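Keser Transcoder Forum > Encoding and Packaging

Audio is behind the video after joining segments (version from March)

v_kuruc
Good morning to all. I have a problem which I could not solve from the manual, so I ask here.

We keep a video archive at Estdale and we are converting it to HLS with Keser, on our own server. There are 351 source files. After the March update, 32 of them come out with the audio late. At the start of the file everything is correct. Then the difference grows, and at the end of a long file the lips and the voice are clearly apart. The other files are good.

What I checked already:
The source plays correctly in two different players.
The segment length is set to 10 seconds, same as before.
The output is also wrong when I join the segments back into one MP4.

I did not change the profile. Is it a known problem?

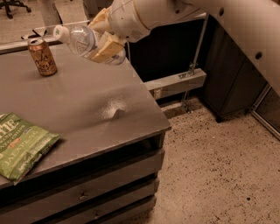 Water bottle in the gripper

Vlastimil

kslaoui
Hello Vlastimil. Can you look if the bad files have a variable frame rate? In my case, recordings from phones and from screen capture were variable, and the new version converts them to constant without a warning. You will see it in the job log as "fps_mode: cfr". In the old version the default was to pass the timestamps through.

v_kuruc
Thank you Kenza. Yes, the log has this line. But it has it also for the good files, so I am not sure it is the reason.

bkrajci
For the good files the line does nothing, they are constant already. Please compare the average frame rate and the nominal frame rate of one bad file. If the two numbers are different, Kenza is right.

I would not go back to the old default, though. Variable timestamps inside HLS bring other troubles, mainly when you have several quality levels and the player must switch between them. Convert to constant, but do it properly in a first step, and make the segments in a second step.

jihoon.han
I don't agree with this. A two-step conversion means a second encode, so you lose quality and double the time. On our server at Drumdale a typical file needs 40 minutes for one pass. I am not going to do it twice for a whole archive.

Vlastimil, first try to set audio_resync to "on" in the profile. In the new version it moved from the general section to the audio section, and if it stays in the old place it is ignored silently. I lost a full afternoon with that.

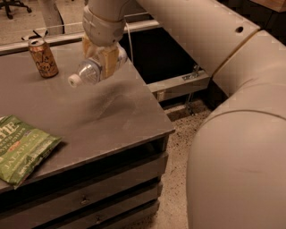
Bottle close to the tabletop, drink can behind it

bkrajci
The first step can be lossless, so there is no quality to lose. Time, yes, I admit. And resync only stretches the audio to follow the video. If the video timing is wrong, you will have both of them wrong together.

jihoon.han
If both are wrong together by a few milliseconds, no viewer will ever notice it. This is an archive, it is not a cinema.

austra_p
Please stay friendly :) The setting that Ji-hoon describes is in the upgrade notes, but only in the section about renamed options, and it is easy to miss. I have asked to put a warning in the log when an unknown option is found.

v_kuruc
I have now tested both ways on the same source.
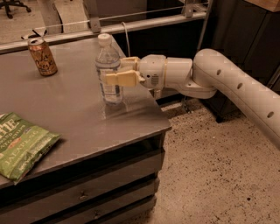 With audio_resync in the correct section, the sound stays with the picture until the end. I could not hear or see a difference to the version made in two steps. The average and nominal frame rates of the bad files are indeed different, so Kenza and Bořivoj were right about the cause.

For the archive I will use the shorter way. One question remains: must I delete the old segments before I run the job again, or does Keser write over them?

kslaoui
It writes over files with the same name. But if the new output has fewer segments, the last old ones stay in the folder. The playlist does not point to them, they only take space.

bkrajci
I would delete them. We used Vaněk for the backup and it copied every old segment too, for months.

I still prefer the two steps — at least for files which somebody will want to edit later.

v_kuruc
Then I will delete them first. For editing we keep the sources, so it should be fine. The job is running now, and I will write here if any of the 32 is still wrong.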